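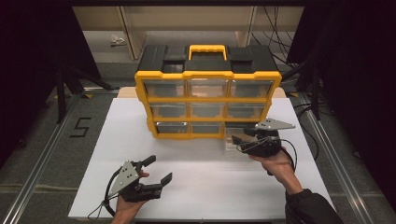 Home Reviews Lists About Contact

Search this blog Go

I watched Hustulow in September, on my own, starting at nine at night. It runs a bit over two hours and could have lost twenty minutes without anyone minding.

The setup is simple. Widad Sleiman plays a ferry mechanic who goes back to the island where she grew up to sell her father's house. The power goes out on the first evening and stays out. Her neighbour, played by Jalen Hutchins, says it happens every year. He won't say why.

The first hour is very good. Director Ludmila Šimek keeps the camera close to people's faces and lets conversations run long. There's a dinner by candlelight where four people talk about the price of diesel, and I was more nervous than I've been at any horror film in the past couple of years. The colours are muddy greys and greens, and the sound of the generator failing next door is used well.

Then the explanation starts. A radio operator turns up with a box of tapes and we listen to 6 of them, nearly all the way through. By the fourth I had worked out where it was going. The last half hour is people running along a beach in the dark, and I couldn't always tell who was who.

Sleiman holds it together. She has one scene on the phone to her sister that I went back and watched again after the credits. Hutchins has less to do and disappears for a long stretch in the middle. I'd have liked more of him and less of the tapes.

I saw it on Fiveo, where the subtitles ran slightly behind in the island dialect scenes. Suha Nasrallah tells me the theatre print didn't have that problem.

Worth a rental if you liked Šimek's earlier film Onberg, which is shorter and better. I'll try to write that one up next.

Last updated: September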